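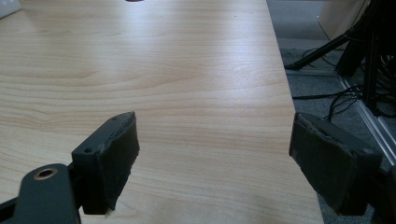 Pad Wear on Hand-Held Grippers: Findings from the Sikwood Bench
Thygesen Tooling Notes
Posted December 25, 2021

Between May and the end of the year, the hand-held grippers on the Sikwood bench lost their grip more often than the logs could explain. Objects slipped at normal closing force. In other runs the jaws stopped short of full closure, and the recorded opening no longer matched the true distance between the pads. The fault was first put down to the encoder in the handle. It was later traced to the pads.

The page collects the findings from the inspection. It is meant for anyone running the same finger design, with a padded block carried on a plastic bracket. Readers with the one-piece molded finger can skip to the section on fasteners.

Background

The grippers are moved by hand. The operator closes the jaws with a trigger, and the opening is logged along with the video. A drive motor that stalls against a bad pad leaves a current spike in the log. A hand on a trigger leaves no such record. The operator squeezes harder without noticing, the object is lifted anyway, and the run is saved as good. Most of the affected runs at Sikwood were saved as good.

The pads are a wear part. The original instructions gave a replacement interval of 3000 closings, taken from a cycle test on a smooth cylinder. Work on the bench is harder on the pad than the cylinder was. Low objects have to be picked up with the fingertips close to the tabletop, so the lower end of each pad rubs on the wood during the approach and again during the lift.

What failed

Three kinds of damage were found. They tend to appear in order, though units that had been dropped skipped the first.

Frayed lower end. Fibers pull out of the covering where it passes near the table. At this stage grip is unchanged. The fibers can drag light items such as paper tags and washers, and they shed onto the work surface.

Lifted top edge. The covering peels back along the upper lip of the block and forms a loose flap. When the jaws close, the flap can fold inward between the pads. The folded layer holds the jaws open by its own thickness, and the zero reading shifts by the same amount.

Creasing across the face. The covering creeps under load and gathers into ridges. Contact is then made on the ridges only. Flat objects turn in the grip, and tall ones tilt toward the side with the lower ridge.

The second kind did the most harm. In the review of 1000 saved runs, 67 had a zero offset outside the limit. All of them came from units with a lifted top edge on at least one finger. None had been flagged by the operator.

Why it was missed

The daily check called for a look at the pads with the jaws open. A lifted edge is easy to take for normal wear in that position, as the flap lies back against the block and only folds in during closing. The check did not ask for a closed reading.

Color added to the problem. Black covering on a dark finger gives very little contrast, and under the overhead lights at Sikwood the tabletop reflects more strongly than the parts being checked. Two inspectors looking at the same unit under those lights gave different answers. With a work lamp held low and to the side, they agreed.

Wear is also uneven between the two fingers. Operators tend to place one finger first and bring the other in to meet it. The finger placed first takes most of the rubbing. Checking one side and assuming the other matches is not enough.

Fasteners and inserts

The brackets were checked at the same time. Each is held by a machine screw into a brass threaded insert set in the plastic. An insert that has begun to turn gives the same symptom as a creased pad – the object rotates in the grip – and replacing the pad will not cure it.

To test, take hold of the block and twist it lightly by hand. Any movement at the bracket calls for the screw to be removed and the insert looked at. A ring of pale dust around the brass means the plastic has been cut and the bracket is scrap. Do not refill the hole with adhesive. Two brackets repaired that way at the Weltby shop came loose again within 8 shifts, one of them during a lift.

Safety

No one was hurt. One glass container was dropped from above bench height when a flap folded in during the lift. The pieces landed on the carpet, where they were hard to find and slow to clear. Glass is now kept off the task list for any unit past half its pad life.

Loose cables on the floor near the camera stands were noted during the same visit. They are outside the pad fault and have been reported separately.

Changes made

The pad interval is now 1000 closings, down from 3000. Both pads are replaced together, and the date is written on the inside of the handle cover.

The daily check now includes three closed readings with nothing between the pads. If they differ from each other, or from the value recorded at the last pad change, the unit is pulled. Pads are viewed from the side under a hand lamp, top edge first and then the lower end.

The covering is now cut long enough to wrap over the top of the block and is fixed on the back face, out of the contact area. Clandano supplied the test batch. It has shown fraying at the lower end at the usual rate, and no lifting at the top so far.

Saved runs from affected units have been marked in the index and kept. Where a closed reading exists from the same session, the offset can be subtracted. Where none exists, the opening values should be treated as unknown and the video used alone.

Open items

The cycle test still uses the smooth cylinder. A version with the fingertips dragged over a wood panel has been drafted, but the test stand needs a second axis to run it.

The insert supplier has been asked for a longer part with a coarser outer knurl. Samples had not arrived at the time of posting.

Drawings for the wrapped pad are filed under the finger assembly, revision 8.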